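Bench notebook, Bretside workshop – counter build for the Mestia stall
May, entry 3
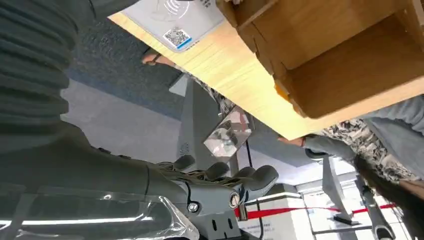 Main job today was settling the layout of the counter top before we drill anything. The plan from the Onalen drawing has the till side on the left and the stock box on the right, with a clear strip between them for handing things over. I wanted to check that against how people stand at it. The card pad works well up at the end of the table, with the QR sticker on its lower corner still clear to scan. The open plywood box is less settled. It overlaps the table and the divider makes it handy for sorting, but it is dark inside and small items will be hard to find at the bottom. I would line it with something pale, felt or card.

Measurements. Box footprint is 335 mm on the long side. The drawing allowed 300, which is where the overlap comes from. Options are to trim the box, turn it a quarter, or let it overhang and put a batten under. Turning it puts the divider the wrong way for whoever is serving. I went with the batten, 26 mm square, glued and screwed from below. Offcut from the Guillot shelving is long enough, I checked.

Edge of the table. People grip it underneath when they lean in or shift it, so the underside needs the same sanding as the top. Ran a hand along the back edge and got a splinter near the corner. 120 grit, then 180, then one coat of the hard wax. Do not use the matte stuff from the last job, it marked as soon as a cup was put down.

Card pad fixing. Tried removable strips first. They hold, but the pad creeps when pressed hard on the near corner. Next try is a shallow recess, 3 mm deep, with the cable slot out the back. Leave enough slack that the pad can be lifted out and turned around for a customer. Don't cover the sticker with the lip of the recess – cut the lip away at that corner.

Time: some 40 minutes on the layout, the rest of the afternoon on the batten and sanding. Glue is in clamps on the long bench, please leave it until morning.

To do
Line the box
Cut a test recess in scrap before touching the top
Ask Mestia whether they want the divider fixed or loose
More 180 grit, we are down to the last sheet
Find the short countersunk screws, they were in the blue tin and are not there now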